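Jarman Park Football Club Supporters' Forum
General Discussion > First team

Thread: Should the club have him back?

cladau_end_lifer
Posted Wednesday, 7:12 am

Morning all. I've been chewing on this since the news came through that our old gaffer has put his hand up for the job again, and I'd love to hear what the rest of you reckon, because at our place we've been arguing about it over every meal and my better half has banned the subject after nine o'clock.

For the newer members, he walked out on us in the middle of a promotion run to take the job at Nulley, and he did it by text message to the chairman, or so we were all told at the time. Nulley got rid of him before the season was out. Since then he's had a spell in the second tier and a long stretch on the couch, and now he tells the local paper that leaving us was the biggest mistake of his working life and he'd walk back here over hot coals.

My honest feeling is that I'd have him. I know, I know. But the football we played under him was the best I've seen at that ground in all my years of standing behind the goal, and I don't think I'm being sentimental (well, maybe a little). We pressed high, the fullbacks bombed on, and we had kids from our own academy in the side every week. Compare that with what we sat through on the weekend, with the centre backs rolling it to each other while the crowd checked their phones. The colour's gone out of the whole thing.

Anyway, have at it. Be kind, please, we've all got to sit near each other.

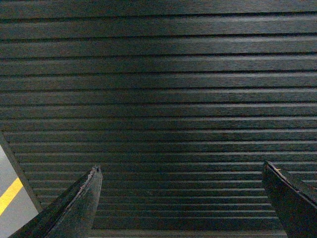
zirby_road_red
Posted Wednesday, 7:40 am

Nope, can't do it, sorry mate. You've written it up very nicely and I agree with every word about the football, but a bloke who leaves you with 14 games to play and top spot in his hands doesn't get the keys back. I was at the members' forum the week before he went and he looked us all in the eye and said he was building something. I brought my dad to that. Dad bought him a beer!

And let's not forget he took the fitness coach and the goalkeeping coach with him, so it wasn't only one man we lost. We ended up finishing outside the playoffs with the reserves coach picking the team, poor fella. People remember the wins and forget what that winter was like.

offside_again
Posted Wednesday, 8:05 am

I'm somewhere in between, which I realise is no use to anyone. I do think people are allowed to get things wrong at work. Most of us have taken a job for the money at some point and regretted it by the first Friday. If he'd come out at the time and said so I'd have forgiven him on the spot. What bothers me is that the apology has turned up at the same moment as the vacancy.

That said, who else is out there? The names being floated are a caretaker who doesn't want it, a bloke who has been relegated with his last two clubs and somebody's assistant from overseas that none of us had heard of until yesterday. I'd want to know a lot more about that last one before I laughed him off, mind you. We laughed at the best signing we ever made because he'd come from a semi-pro side, and he ended up with his face painted on the side of the pub. 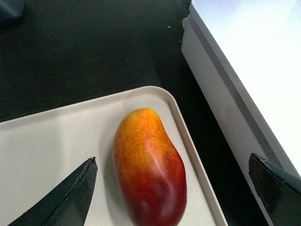

One more thing and then I really must get to work. Whoever comes in needs to be told what the budget is before they sign, and so do we. Half the bitterness last time was about promises over players. He always claimed he'd been guaranteed a striker in the January window and it never happened, and the board has never once said whether that was true. If it was, then I've got a bit more sympathy for him than I let on above.

cladau_end_lifer
Posted Wednesday, 8:31 am

Fair points, both of you, and Zirby Road, I'd forgotten about your dad and the beer. Please tell him the next one's on me whichever way this goes.

The striker thing is important, I reckon. I remember the rumours and I remember us playing a winger up front for what felt like forever. It doesn't excuse the text message, but it does go some way to explaining it.

terrace_nan
Posted Wednesday, 10:16 am

Hello dears. I've been going since the old timber stand and I have seen managers leave in the night, leave in tears and on one occasion leave in a police car, so I find it very hard to hold a grudge against one who simply took a better-paid job. They all go in the end. What I care about is whether they're good to the young ones while they're here, and he was. My grandson was in the under-14s then and he knew every one of those boys by name, and asked after their school marks too.

I will say that the booing on Saturday was a disgrace, whoever is in charge. Those lads are trying. You can sit on your hands if you're unhappy, that's what I've always done, and in a cold wind it has the advantage of keeping them warm.
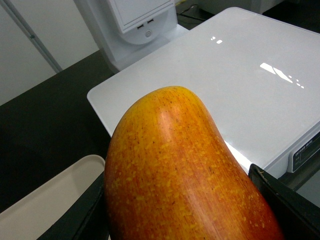
I'd also like to put in a word for the caretaker, whom everybody seems to be treating as a stopgap. He has won two and drawn one with half the side injured, and he's been at the club longer than the carpet in the social rooms. He says he doesn't want the job, but I wonder if anyone has asked him properly, with a proper contract on the table. Some people need asking twice.

zirby_road_red
Posted Wednesday, 12:22 pm

Nan, I'd follow you into battle, but I can't agree that it was simply a better-paid job. It was Nulley! If he'd gone up two divisions I'd have shaken his hand. He went twenty minutes down the highway to the one club you can't go to, and then he celebrated in front of our end when they beat us in May. I've still got the programme from that day in a drawer and I can't bring myself to look at it.

Happy to back the caretaker, though. That's the first suggestion on here I could get behind with a full heart.

offside_again
Posted Wednesday, 12:50 pm

In his defence (and I can't believe I'm typing this), I've watched the clip of that celebration more often than is healthy and I think he was running to his own bench. The bench just happened to be in front of our end.

zirby_road_red
Posted Wednesday, 12:58 pm

He cupped his ear, mate.

offside_again
Posted Wednesday, 1:03 pm

Okay, yes, he did cup his ear.

cladau_end_lifer
Posted Wednesday, 5:45 pm

Just home and catching up on all this. The word from the fellow who does the gate on our side is that the board is talking to 4 people and wants it settled before the next home match. We had almost 3000 in on the weekend, well down on where we ought to be, and I'd imagine that's focusing a few minds upstairs.

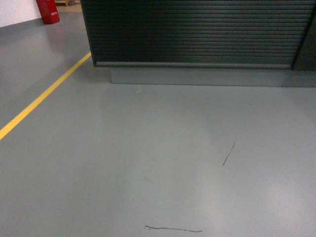

I've gone back and forth on Nan's idea all afternoon and I'm warming to it. Give the caretaker the job until the end of the season, let him bring in an assistant of his own choosing and see where we are. I'd still take the old gaffer if that falls over, and I suspect I'd be clapping him within a month, but I can see it would split the ground down the middle and we've had enough of that.

terrace_nan
Posted Wednesday, 6:20 pm

Very sensible, dear. I'll be in my usual seat on the weekend with a thermos and too many sandwiches, so do come and say hello, the pair of you, and bring your dad, Zirby Road.

zirby_road_red
Posted Wednesday, 6:34 pm

He'll be there, Nan. He says egg, if there's any going.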